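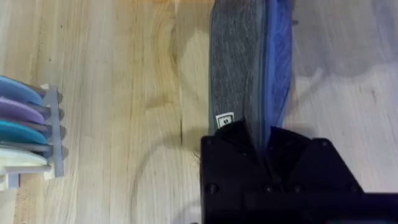
Aqeel Dhanial
Materials correspondent

Why wooden desks crack in heated offices

Timber takes up and gives off moisture until it balances with the air. In January, with the radiators on, a board loses width across the grain and hardly any length. At the Enanley offices, 232 desks were checked over one winter, and gaps of up to 5 mm had opened at the joints.
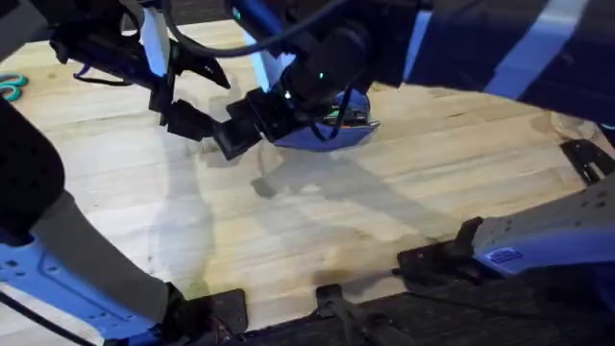
Fixings cause much of the damage. A top screwed tight to a steel frame cannot shrink, so the stress is released along the weakest line. Pale, streaky grain like that of the tabletop shown here is hard to match in a repair, and filler tends to stand out. Zundby now cuts slotted holes in its frames, with 2 mm of play either side of the screw.

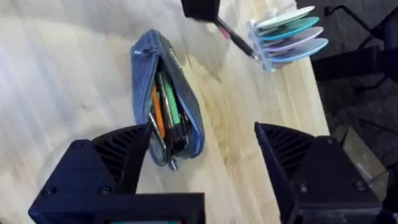 Finish and humidity

Oil slows the exchange of moisture but does not stop it. Pronero advises coating both faces equally, with four thin coats on each. An uncoated underside dries faster and the top cups.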